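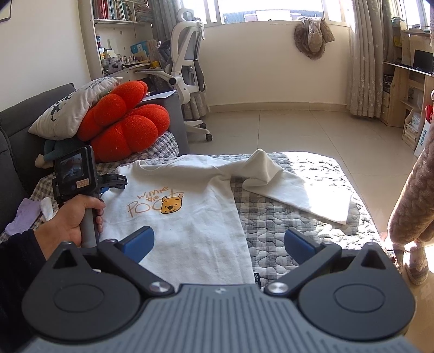 Hand-held gripper over a T-shirt laid out on a quilted bedspread, one sleeve folded up.

Folding work: what changes for the finishing staff

The Skelby finishing room is moving its T-shirt folding to automated cells in stages, and the first cell is due in January. The folding program is being built from recorded demonstrations. An operator works a two-finger gripper by hand, folds the garment with it, and the recordings are used to train the arm. Home recording is part of the work, so the garments get handled on beds and sofas as well as on the flat tables we use here.

The current target is 400 usable folds per garment type. T-shirts come first. Hooded tops and anything with a zip stay with the hand folding team for now.

Zbigniew Lis has set out the following changes to the finishing roles.

Hand folding on the T-shirt line drops from full shifts to half shifts once the cell passes its trial. The trial is 300 consecutive shirts with no operator touching the garment. A dropped sleeve counts as a fail and the count restarts.

The freed hours go to inspection, sorting and recording. Recording is paid at the inspection rate and is capped at 20 minutes at a stretch, followed by a change of task. Staff who tried the gripper reported sore wrists, mostly from holding the handle at an angle while turning a sleeve. A lighter handle is on order from Bozkurt.

Staff can decline recording work. It will not affect shift allocation.

Piece rates end on the T-shirt line when the cell starts. Hourly pay will be set at each person's average over the past year. The Coltow site made this change earlier and its pay labels differ from ours, so please don't use their sheet to work out your figure.

Questions about pay go to the office. Questions about the gripper or the recording roster go to Zbigniew.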